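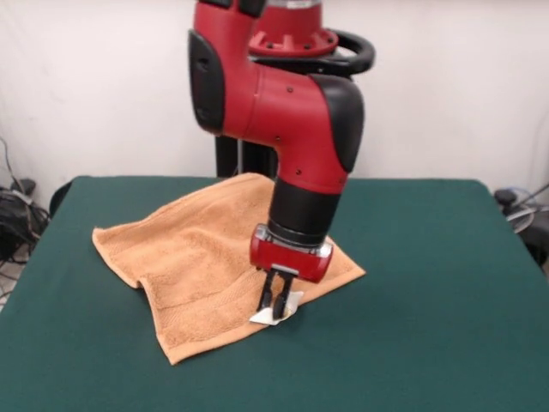
**Hard water and stiff towels**

**sobczak_e** (Tuesday, 7:40 pm)
Moved to Nustmont in February and every towel I own has gone stiff. Same detergent as before, same washer. The city report lists the water as very hard. Is a softener the only fix? Walczak Plumbing quoted me 1,567 dollars installed.

**linecrew8**
Don't buy anything yet. Cut your detergent in half and skip fabric softener for a month. Softener coats the loops and they stop soaking up water.

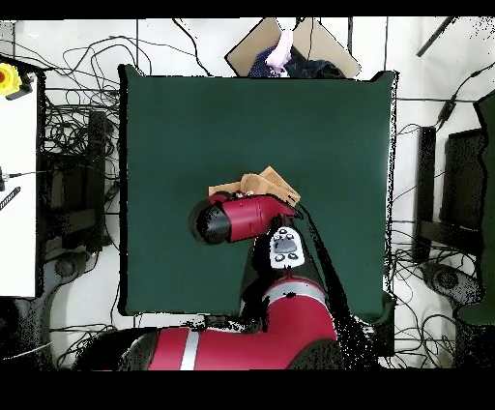 **marta_j**
Vinegar in the rinse did more for me than cutting detergent. I use half a cup with towels only, and never in the same load as bleach. Thin cloths come around after one or two washes. A light one like the tan one crumpled on the green mat I would do first as a test, then move on to bath towels.

**linecrew8**
Vinegar every wash is hard on rubber seals. I replaced a door gasket on an Aveo washer after 20 months of it. Once a month is plenty.

**marta_j**
Mine is eight years old with the original gasket. I don't agree, but once a month won't hurt him either.
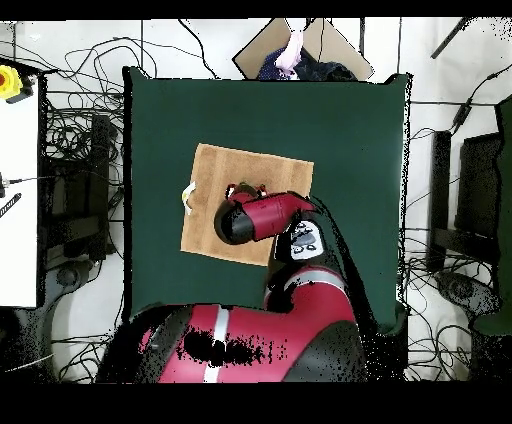 *Tan board on the green mat, small crumpled white piece at its left edge.*

**sobczak_e**
Half the detergent and one vinegar rinse so far. Hand towels are better, bath towels are the same. I'm also looking at a Joner inline filter for 500. Anyone have one?

**linecrew8**
Check if it removes hardness. A lot of inline filters only take out sediment.

**sobczak_e**
Sediment only. Skipping it.

Edmund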